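Home | Journal | Past issues | Submit | Contact

October
Kandasamy

3.2 Sorting and dismantling of desktop computers

The desktop computers came to the Walladdale depot from two sources: council drop-off days at Mistlow and a single office clearance at Culness. All of them were ordinary tower or small desktop cases with the lid held on by a latch or by screws. Laptops, all-in-one machines and servers were put aside and are not covered in this paper. The total weight received was 3120 kg, of which 2236 kg was desktop cases with their contents. The rest was screens, keyboards, printers and loose cable, which were weighed on arrival and sent on without further work.

Cases were sorted by size before anything was opened. Machines with heavy rust, burst batteries or signs of fire were taken out at this point. We then drew 40 cases from the sorted stacks for full dismantling by hand. The sample was spread across the stacks so that one make or one office did not make up most of it. Two workers did the dismantling, each at their own bench, using the same set of hand tools: a cross-head driver, a flat driver, side cutters and a small pry bar.

The order of work was kept the same for every case. The lid came off first and the inside was looked over before any part was touched. The worker wrote down which of the main parts were present, as many office machines reach the depot with the hard drive already removed. Power leads were then unplugged, followed by the data cables. Drives and their holders came out next, then the power supply, the cards and memory, and last the motherboard. The empty case was weighed with its lid.

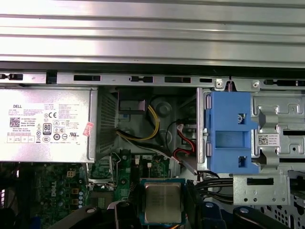 Figure 2. Inside of an open desktop case, with the labelled power supply, power and data cables, and blue plastic drive bracket.

Plastic brackets and clips were kept in their own tub. Earlier trials at the depot had left them attached to the steel, and the scrap buyer at Culness marked down the load. Where a bracket could be released by hand it was counted as a clean removal. Where it had to be cut or levered off, the broken pieces went into the same tub and the worker noted the damage on the sheet. Springs and screws were not separated from the steel.

Cables were sorted into two groups, power and data. Power leads fixed to the power supply were cut off close to the housing and weighed with the loose power leads. The power supplies themselves were not opened, for safety reasons, and are reported here as whole units. Where a label could be read, the maker and the rated output were copied onto the sheet. Labels that were torn or too faded to read were recorded as missing.

Timing started when the lid was lifted and stopped when the empty case went on the scale. Breaks and trips to fetch tools were taken out of the time. We did not time the sorting of screws or the sweeping of benches, so the labour figures in section 4 are a little lower than a depot manager would see over a full Tuesday shift. Hard drives were locked away at the end of each session and were later shredded under the depot's usual contract.

2 comments | 40 shares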